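Chapter 4
Choosing a Gripper Before You Choose Anything Else

I bought my first gripper the way most people buy a first bicycle. I looked at the price, I looked at the color, and I liked the sound it made. It was a Leka two-finger unit with a very firm squeeze, and for the first month all I gave it was wooden blocks. It was wonderful with wooden blocks. Then I handed it a ripe peach, and I spent the rest of that afternoon cleaning out the linkage with a toothbrush.

So before we get into payload tables and wiring (that's Chapter 5, if you'd like to skip ahead), I want to spend a little time on how you compare two grippers fairly. By the end of this chapter you should be able to set up a small bench test, run it on grippers from different makers, and trust what you get.

4.1 Start with the object

Catalogs begin with force, stroke and weight. I begin with a shopping bag. What is the arm going to pick up, and how much would it bother you if it got squashed? A steamed bun is one of my favorite test objects, because it's soft, it's a bit sticky, and it keeps a record of everything you did to it. Squeeze too hard and the dent stays there for you to look at. Squeeze too gently and it rolls off the fingertips.

A bun alone doesn't tell you enough, though. Pair it with something stiff and awkward, like a glass lid with a small knob. The knob wants a narrow, steady pinch and the bun wants a wide, gentle one, and you'd like the same pair of fingers to manage both without a tool change – that's a lot to ask!
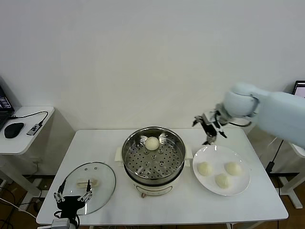 When I run this kind of test I keep the kitchen gear the same for every gripper, right down to which side of the steamer the plate goes on. It's dull work and I used to skip it. Then I compared a Zarus hand with a Clikum hand over two days, moved the plate closer on the second day without thinking, and ended up praising the Clikum for what was mostly a shorter reach. I had to throw the whole batch out.

4.2 How many tries?

More than you want to do. For the comparison we'll follow through this chapter, each gripper made 225 attempts at the bun and the same number at the lid. The first few dozen go by quickly, and somewhere past lunch you start to wonder about your choice of career. Stick with it anyway. Small differences between grippers only show up when the fingertips have had time to get a little greasy.

Write down every failure as it happens, in plain words. "Slipped off left side" is far more use to you in October than a zero in a column.

4.3 Keep the controller out of it

A good controller can make a poor gripper look clever. I run all my comparisons on one Futia controller with the speed limits locked, and I don't touch the tuning between grippers, even when I'm itching to. If a gripper needs special tuning to do well, that's worth knowing, so give it a second, separate run and label it clearly.

Before you read on, pick two objects from your own kitchen, one soft and one stiff, and put them next to your keyboard. You'll need them in the next section, where we measure how wide the fingers have to open.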